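3 min read

Wanted: people who walk through Cerncombe after dark and will tell us what they think of it

The council's plan for the old market quarter promises a "vibrant evening district" by way of wider sidewalks, a new plaza and 100 light columns. We have read a lot of plans like that. Most of them have a drawing of a couple laughing under a tree, and very few say who was asked. Corholm has been hired to check the plaza design before it goes out to bid, and we would like to hear from residents before we hear from another consultant.

We need 30 people for one evening walk in November, on a Friday, starting at 7 p.m. outside the Ó Gríofa building. You will walk the route in a small group, stop at 13 marked points and fill in a short sheet at each. Can you see a face coming toward you? Would you sit here? Is there glare in your eyes? Blunt answers are welcome. "I'd cross the street" is a useful answer.
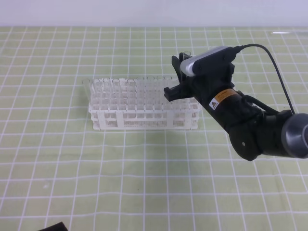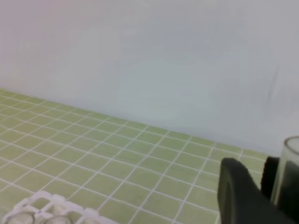
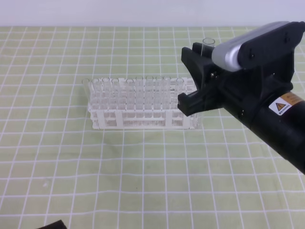
Test tube rack on the grid-marked table, first and last pictures.

You should be over 18 and live or work within walking distance of the quarter. We especially want night-shift workers, wheelchair users and anyone who avoids the area now. You don't need to know anything about lighting or planning. If you work for the developer or for a firm bidding on the job, please don't apply.

We can't promise that the council will listen. Our contract says the findings get published in full, including the parts that don't flatter the design, and we asked for that clause before signing. The plan claims 3000 extra evening visitors a week – we have not seen how that number was reached, and this walk won't prove or disprove it.

Participants get a hot meal afterward and their bus fare back. The route has one steep block, with a step-free way around it.

To apply, send a few lines to Nisreen Semaan at the Corholm front desk saying where you usually walk and at what time. Questions about access go to Ettore Monti. If it rains, we walk anyway, so bring a coat.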